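3.2 Sleeping surfaces and household linen in the survey homes

The survey covered 1,333 households in the lowland district of Punomby and the hill town of Drundus. Of these, 912 gave complete answers to the section on bedding. Interviews were held in August, when night temperatures in both places are near their yearly high. Respondents named the surface they slept on the night before, the layer directly beneath them, and how often that layer was washed, wiped or aired.

Answers were coded by two readers working separately, using the scheme of Deng (Yichen Deng, unpublished thesis, Prothero). Where the readers disagreed, the record was set aside and coded again a week later. After this step 800 records remained for Punomby and Drundus combined, and 798 of them could be matched to a floor plan. The two unmatched records were kept for the tables on washing but left out of those on room use.

Woven mats laid over a mattress were more common than mats laid on the floor. Older respondents tended to describe the mat as the bed itself and the mattress as a base, while younger ones treated the mat as a summer cover. The difference matters for the coding, as the same arrangement may be entered under two headings. We entered both under "mat over mattress" and recorded the respondent's own term in a separate field.

The bed was also used in the daytime. Respondents reported sitting, eating, ironing and sorting clothes on it, and clothes handling was the use named most often after sitting. In homes without a table in the bedroom, the mat offered a wide, flat surface at a convenient height. Fabric slides easily over the slats, and several respondents said they found it easier to spread a shirt there than on a sheet. Mats used in this way were wiped more often, though the question did not ask what prompted the wiping. Storage followed the seasons: most mats were rolled and kept behind a door or under the bed once the Belonis winds set in. 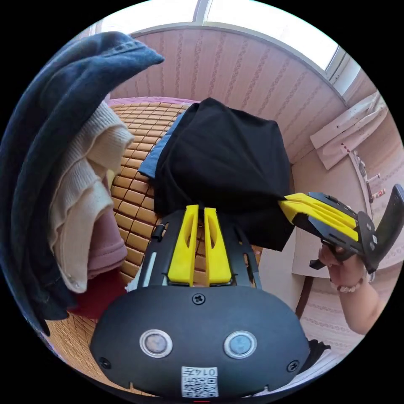
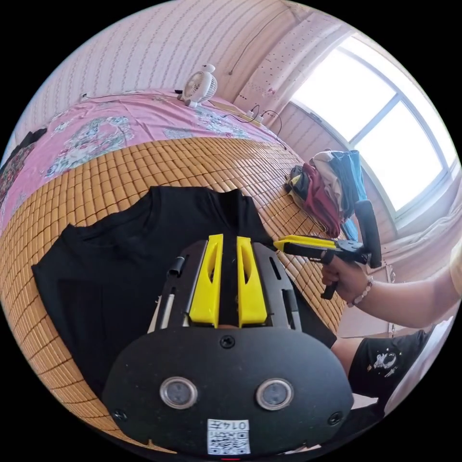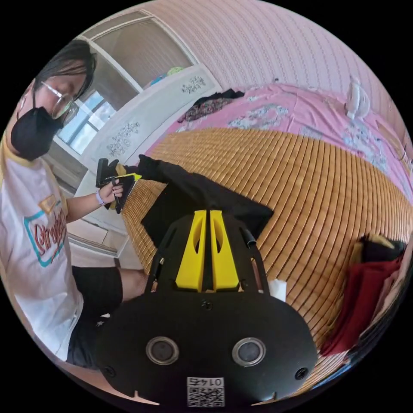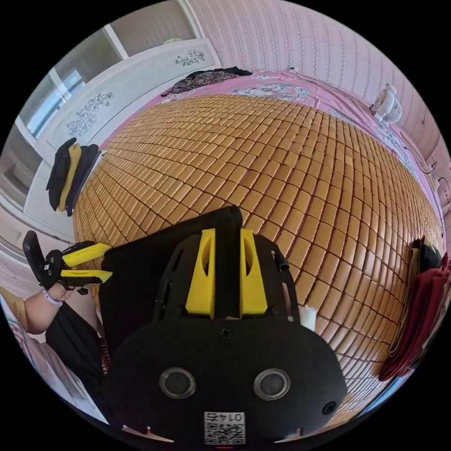 Figure 4. Daytime use of a bedroom in the mat-over-mattress group. The second and third panels show a black garment on the bed.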